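I drove over to the Flodside open day in September mostly for the simulation room, and I stayed in there so long I missed the free lunch. Belleck has one arm set up on a virtual dining table, and the whole morning was about how they keep that one cell in working order. I loved it!
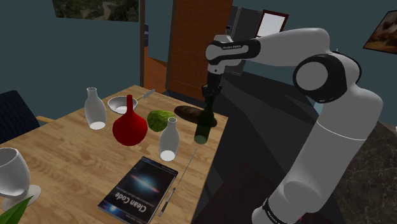 Green glass, both times, with the Clean Code paperback lying on the same wooden table.

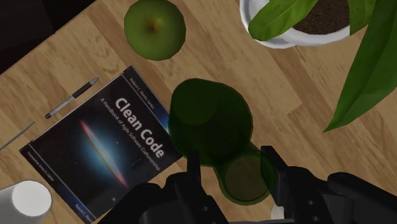 Pelora, which is what they call the cell, needs more looking after than I would have guessed, was my first comment to the group, and Alemayehu answered that a simulated cell drifts just like a real one, only it happens in the settings files. Somebody changes the friction on the fingers for one job, forgets to put it back, and a week later the grasps start slipping for no reason anyone can find. So there's a routine. Every morning they run 26 short grasps before any real work, and if 3 of them fail the cell stays down until the settings have been compared with the saved copy.

We got to try the comparing part ourselves (my favorite bit). The settings run to 2375 lines, but the checker only shows what's different, and on our copy there were 13 changes planted for us to find. I got most of them — the one I missed was a joint limit with two digits swapped, and I must have looked right at it.

Glass is the fussy part, apparently. They keep separate contact settings for it, and the grip force gets checked again any time the fingers are edited. I asked about wear, feeling clever, and of course there isn't any unless they put it in. They're adding it this winter.

Parking is behind the main building, and the signs are no help at all. Go early.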